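Common Room Gift Wrap and Recycling: Frequently Asked Questions
Clurness Residence, Resident Services

May I open gifts in the common room?
Residents may do so until 9:15 p.m. Torn paper and packaging must be cleared from the table before leaving.

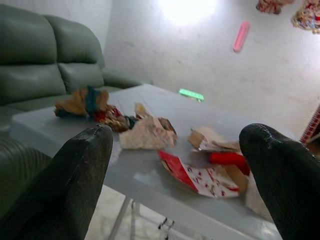

Plain paper and corrugated cardboard go in the recycling room. Foil and ribbon are general waste.

May the furniture be moved?
The folding table may be moved. The sofa must remain in place.
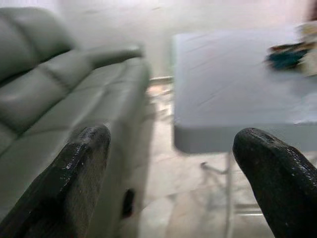 Leather sofa and white folding table, common room.

How should the sofa be cleaned?
Use a dry cloth. Report stains to Resident Services at extension 346.
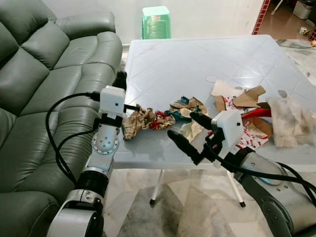
Where can large boxes be left?
Flatten them and take them to the Peixoto Street entrance. Boxes over 34 inches long require a collection tag from the front desk.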